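Vekside G6 two-finger gripper

Bench-tested by Mhairi Carnegie and Skye Rankin
Updated 27 May 2025

The G6 is the smaller of the two Vekside grippers we stock, and it's the one we keep reaching for when the job is picking mixed bits and pieces out of a bin. The linkage is slim enough to get down beside a wall, the fingers come off with two screws, and it talks to the Prosesent controller straight out of the box (no adaptor plate, hooray).

We ran it against the Gimton parallel jaw on the same arm, with the same camera and the same grasp planner. Each gripper had 234 attempts. The G6 came away with 217 good lifts and the Gimton wasn't far behind, but the Vekside was much happier with anything lying close to a side wall.

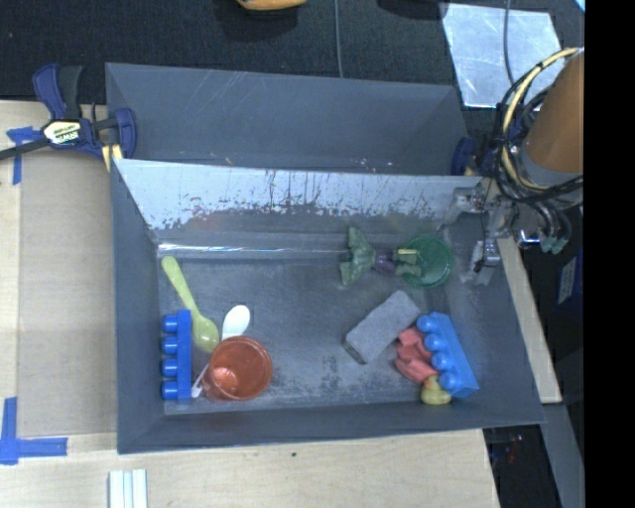 Spoons were the hard part for both. A thin handle flat on the floor of a bin wants a fingertip with a bit of an edge to it, and the standard rubber pads are too round. Skye swapped in the narrow pads and the difference was lovely to watch! Toy bricks and cups gave us very little bother with either set.

Two grumbles. The cable leaves the body on the side, so leave yourself a decent loop or the wrist will tug at it. And the pads do wear: ours needed changing after 3,000 cycles.

In the box: gripper, standard pads, narrow pads, wrist cable, hex key.
Fits: Buchanan arms, all sizes.
Spare pads: sold in packs of 6.

Questions about mounting go to Abla Daher on the parts desk.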